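Right, bathroom stuff. I've been putting off the little jobs in there since May, and the loo roll holder was top of the list. Our old chrome one finally came off the wall (taking a fair bit of plaster with it) and the roll lived on the windowsill for weeks, where it kept getting splashed!

I went black in the end, on a plain white wall, and I'm so glad I did. Teresa reckoned it'd look too harsh but I love how it stands out.
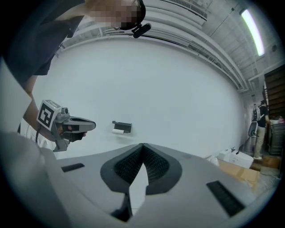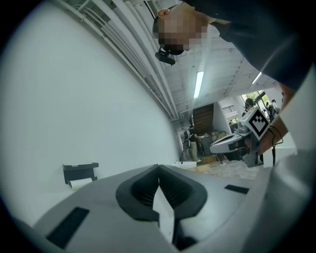
Black holder, white wall, in both of these.

Ours cost $10 from the clearance bin – bargain – and the fancy one I'd been eyeing off was $114, so I'm feeling pretty smug. Next up is the towel rail, which has to match now, doesn't it? Folke says to measure twice before I drill anything. Fair enough, he's seen my other holes.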